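Zavport Workshop Gallery: Bins, Trays and Containers
Surface condition and wear

Zavport handles small-run refurbishment of metal bins and trays for parts storage, wash-down and bench use. The gallery records surface condition, with short notes on what the workshop looks for when a container comes up for assessment. It is arranged by container type. This page covers large open-top metal bins with sloping inner walls, the type most often sent to us for inspection and re-lining.

Terms used on this page

Floor: the flat inner base. Near wall and far wall: the two walls closest to and farthest from the viewer. Lip: the top rim. Scuff: a mark in the surface finish that cannot be felt with a fingernail. Score: a mark that can.

Sloping walls make a bin easier to empty by hand and keep small parts off the corners, but they concentrate wear on the floor. Parts slide down and stop in the same places, and a band of abrasion tends to form where the wall meets the base. Colour is a poor guide to depth. A pale patch may be residue, polished metal or lost finish, and the three are treated differently.

Large grey bin, interior 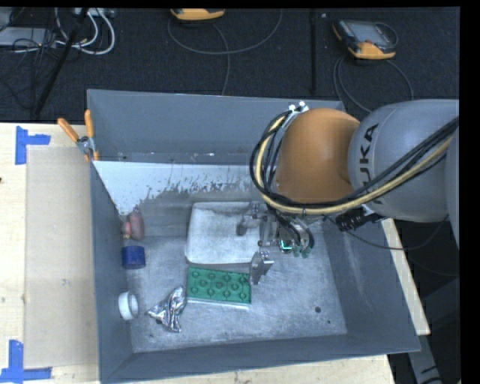 Reading time: 3 min

Grey metal bin, open top, viewed from above. The floor has a brushed look with pale scratches and smudges. Small round hole in the lower right part of the floor, with a smaller dark dot just below it and to the right.

Pale worn area below the far wall, running from the left wall toward the middle. The lower boundary is ragged and breaks into dark grey flecks. On our scale a patch with this kind of edge is logged as "irregular" and gets a wipe test before any other work is booked.

Notes on assessment

Wipe test. Use a clean white cloth and neutral detergent. If the pale area transfers to the cloth, treat as residue and repeat until the cloth stays clean. If it does not transfer, dry the surface and check it again under a raking light.

Scratches. Direction matters more than number. Parallel scratches usually follow the path of a tool or a tray dragged across the base. Crossed scratches point to loose contents. Neither calls for refinishing unless the mark can be felt.

Holes. Any opening in a floor is measured, checked for burrs and recorded as drain, fixing or damage. Burrs are taken off with a hand deburring tool. Power tools are not used inside a bin — the walls reflect swarf back onto the base.

Liners. Where contents are coated or easily marked, we fit a loose Skilik sheet cut to the floor outline, with a 20 mm clearance on all sides. The sheet is lifted out for cleaning and is not glued. Openings in the floor are transferred to the sheet before cutting.

Finish. Abrasive pads are worked in the direction of the existing grain, starting at 330 grit. Going straight to 500 leaves the older scratches in place and polishes around them. Rinse between grades.

Re-inspection. Bins in daily use are checked every 2000 cycles, or each February for bins without a counter. Record the result on the Auer card and keep it with the bin, including when the bin is moved to the Fakmont store.

Assessment sheets are available at the front counter on request. Please empty containers before drop-off and remove any labels from the lip.

Next gallery: shallow trays
Back to all galleries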